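Court and crime researcher, part-time, Murnlow

Sivetti is a small newsroom that makes crime stories for people to read and listen to. We want somebody who can sit in a courtroom all morning, find the one sentence that matters, and spell everyone's name correctly by the afternoon. If you've been told you're a bit much about details, please read on.
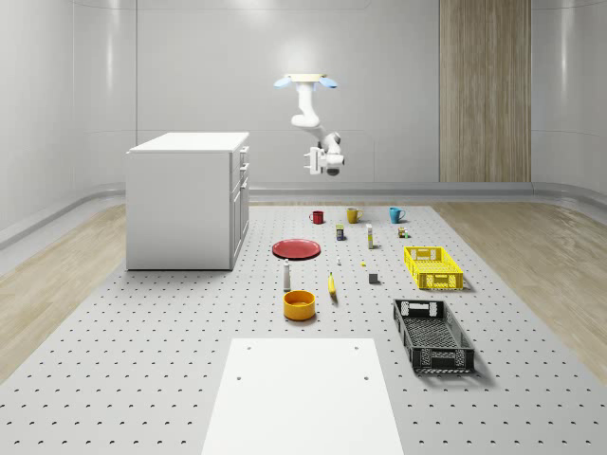 Page last updated: 16 July 2026

What we do

We cover the courts in Murnlow and the country towns up the Prundumard line. Most of what comes through is theft, fraud, assault, drink driving and the occasional long dispute over a boat. We publish reports on the website and, when a story is big enough to need it, a podcast series.

Our last series was on the Kourkoulas warehouse fires, a run of arsons that were treated as bad luck for years by everyone except the insurers. It was made mostly from court transcripts, inquest papers and some very patient phone calls. It had no ominous cello. We had a long meeting about the cello and we're not having another one.

The next series is about an old disappearance near Prundumard. The family came to us, which matters, and they've agreed to how we'll work and what we'll leave out. We can't say much more on a public page. The person in this job will spend a good part of the first year on it, alongside the day-to-day court reports.

What you'd be doing

Going to court, mainly. You'd be at the Murnlow courthouse most mornings the lists are busy, and at Prundumard when the circuit court sits there. You'll need to work out which matters to follow from a list that tells you almost nothing, then change your mind when the interesting one gets adjourned. Matters get adjourned a great deal. Bring a book, and something to eat that doesn't rustle.

The rest of the time you'd be working on records. That means applying for access to court files, being refused, reading the refusal closely and applying again properly. It means old newspapers, land titles, coroners' findings, business names that were cancelled decades ago, and letters to government departments that reply in their own good time. You'd keep the timeline for the Prundumard series, which at present is 37 pages long and disagrees with itself in several places. Fixing that would be your first proper task, and we're sorry to be handing it over in its present state.

You'd also check other people's work. Every script and every court report gets read against the source documents before it goes out, and the checker's word is final. We've held stories on launch day over a wrong street name. The reporter sulked, and the street name got fixed.

There's some contact with victims, families and witnesses. You wouldn't be thrown into this alone. The first approach is always by letter, never by turning up at the door, and a no is taken as a no. If someone tells us they'd like to be left out of a story, we start from the position that they should be, and the reporter has to argue for anything else.

What we're after

You need to be able to write a plain, accurate court report on the day. You should know what a suppression order is and be properly frightened of breaching one. You should understand that a person who has been charged hasn't been convicted, and be able to keep hold of that thought even when the charge is very entertaining.

You need to be organised in a way that another person can follow. A system that lives in your head is no use to us when you've got the flu.

You should be comfortable with dull work, because there's a lot of it. One of the better finds in the Kourkoulas series came out of a box of council rates notices. It took three weeks to get to it, and the rest of the box was exactly what you'd expect from a box of council rates notices.

A driver's licence is needed. The train to Prundumard does exist, but it has never been known to arrive in time for the morning list.
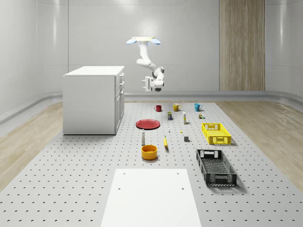
We don't ask for a journalism degree. People have come to this sort of work from libraries, law offices, family history, insurance claims and, in one very good case, a pub kitchen. If you've spent years reading documents that other people would rather you didn't read closely, say so in your letter. Shorthand is welcome and getting rare. A working knowledge of how courts are laid out, who sits where and when to stand up will save you some early embarrassment, but we can teach it to you in the car.

What we're not after

We get a lot of mail from keen listeners, and we like keen listeners. Still, it's only fair to say what this job isn't.

It isn't detective work. We don't solve cases, follow people, test things for blood or name suspects the police haven't named. If we come across something the police should have, we give it to them, and then we generally wait a long time for them to say thanks.

It isn't a job for someone with a theory. If you already know who did it, in any case at all within 200 kilometres of Murnlow, we'd ask you to think hard about whether you'd enjoy being proved wrong at work, in writing, by a colleague. Applications that include a theory will be read with interest and filed separately.

It also isn't glamorous. There are no launch parties. There was a cake once, and it had the name of the show spelled wrong, which upset the fact-checkers badly.

Looking after yourself

Crime work can be hard going, and it doesn't always get you on the days you expect. You may sit through a terrible sentencing and be all right, and then be undone by a shopping list in an exhibit folder. We take this seriously and try not to make a speech of it.

You'd have paid sessions with a counsellor outside the company, and we don't see who books them or why. Nobody listens to or looks at upsetting material alone in the evening because of a deadline. Graphic exhibits are described in writing first, so you can decide whether you need to see the original, and the answer is nearly always that you don't. You can hand back a matter without giving a reason. People have done it, and they still work here.

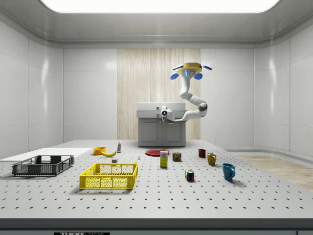
Reading time: 5 minutes

Hours, pay and the contract

The job is three days a week. The days move with the court lists, so if you need the same ones every week this may not suit, though we'll talk about it. Pay is $73 an hour on court and records days, plus super. Travel to Prundumard is paid time both ways, including the bit where you're stuck behind the grain trucks. We pay fuel, and we pay for an overnight stay if a hearing runs late. The motel is clean, and that's the extent of our recommendation.

The contract is for a year to begin with. We'd like to keep going after that, but we're a small outfit living on subscriptions and would sooner promise less and deliver it. You'd be covered by our insurance for anything we publish, and by our lawyer, who reads everything and is funnier than the subject matter allows.

You can do the records work at home if you've got somewhere to lock papers up. Court days are court days.

How to apply

Send us a letter of no more than two pages and a CV of whatever length tells the truth. In the letter, we'd like to hear about a time you got something wrong in print, or on a form, or in a report somebody relied on, and what you did next. Please don't pick one of those mistakes that's secretly a compliment to yourself.

Add one piece of writing that depends on documents. It doesn't have to be about crime. A history of a footy club would do nicely if you went back to the minute books.

Please leave out references at this stage. We'll ask for them if we get that far, and we'll ring them, so let them know before we do.

Applications close at the end of July. Everyone gets a reply, including the people with theories. Those we'd like to meet will be asked in for a chat and a paid exercise, in which you'll be given a short court file with five errors in it and an hour to find them. Last time an applicant found a sixth, which we hadn't put there. She got the job, and we've since corrected the file.

We'd be glad to hear from people who've been through the courts themselves, on any side of the room. A record doesn't rule you out. Tell us if there's a matter still running, as we'd need to keep you off that one, and possibly off that courthouse for a while.

If you need anything changed so you can apply or do the job, put it in your letter or ring the office and ask. The stairs at the Murnlow courthouse are steep, but there's a lift behind the registry that the signs don't mention.

Letters can be emailed through the contact form on this site or posted to Sivetti at our Murnlow office. If you're posting, please use ordinary stationery. We've had applications made from cut-out newspaper letters before, and the glue gets all over the other ones.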